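Ticket: Timesheet export from Podel rejected by Endia payroll, error 97
Opened by: Imke Brinkmann, Fernbridge office
Opened: April 2019
Priority: High (pay run)
Status: Closed

Original request

The fortnightly timesheet export from Podel won't import into Endia. The file downloads normally and opens in a spreadsheet. When I load it into Endia the progress bar gets most of the way, then I get "Error 97: overlapping entries" and the whole batch is rolled back. No names or line numbers are given. I have tried it in two browsers and after a restart. The previous fortnight went through without trouble. Nothing has been changed at our end that I know of.

The pay run has to be authorised by close of business tomorrow.

Support reply

Thanks Imke. Error 97 means Endia has found one employee with two shifts that cover the same time. Could you please send:

- the export file as downloaded, before it has been opened and saved in a spreadsheet
- the date range you picked in Podel
- a screenshot of Settings > Organisation > Time zone

Please don't delete any shifts yet. If an approved shift is removed in Podel the leave accrual has to be recalculated by hand.

Imke Brinkmann

File and screenshot attached. The range is the full fortnight, including the weekend the clocks went back. Time zone says Melbourne. I had saved the first file from the spreadsheet, so I downloaded it again and tried that one too. Same error.

Support reply

Received. The time zone is correct. I split the file by site and loaded each part into a test company. Fernbridge day staff went in cleanly. The Diekmann night staff did not. The failure comes down to 4 lines, belonging to 2 employees who worked through the changeover at the end of daylight saving.

Podel stores a shift in universal time and converts it to local time when the export is built. Each of these employees has a meal break recorded partway through the night, so each has one entry before the break and one after it. The first entry ends at 2:40 am daylight time. The second starts at 2:10 am standard time. The export drops the offset, so Endia reads the second entry as starting before the first one finished. The real break was 30 minutes and the pay hours in Podel are correct.

Workaround for this pay run:

1. In Podel, go to Timesheets > Export and open Advanced.
2. Change Time format from "Local" to "Local with offset".
3. Export the Diekmann night roster by itself.
4. In Endia, choose the import template ending in "TZ".
5. Load that file first, then load everyone else with the usual template.

Check the total hours before you authorise. The night staff should show 60 minutes more than the rostered length for that shift, because they did work the extra hour.

Imke Brinkmann

Steps 1 to 3 worked. There is no template ending in TZ on my list.

Support reply

It is hidden for users without the payroll administrator role. I have switched it on for your login. Please sign out and back in.

Imke Brinkmann

Found it now. Both files imported with no errors. Hours match the paper sign-on sheets, and the extra hour is showing for the night staff. Pay run authorised.

Two questions before this is closed. Will the same thing happen when the clocks go forward? And can the offset format be left on for good?
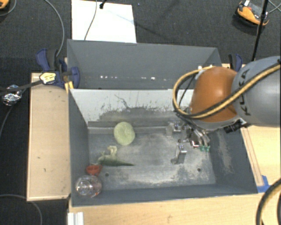

On the clocks going forward, I'm asking because the night roster for that weekend gets built well ahead, and I would like to put a note on it for whoever is doing the pays.

Support reply

Clocks going forward will not cause error 97, as no hour is repeated. The shift will be one hour shorter than rostered, so check whether your agreement pays the rostered length or the hours worked. Podel pays the hours worked unless told otherwise.

You can leave the offset format on, but then every import has to use the TZ template. The standard template rejects the extra column. If anyone else at Fernbridge does the import, they will need the administrator role as well.

I have logged the missing offset as a fault with the Podel export team and linked it to this ticket. A similar report from February about interstate shifts has been linked to the same fault.

Imke Brinkmann

Will leave it on Local and switch only for that fortnight. Fine to close.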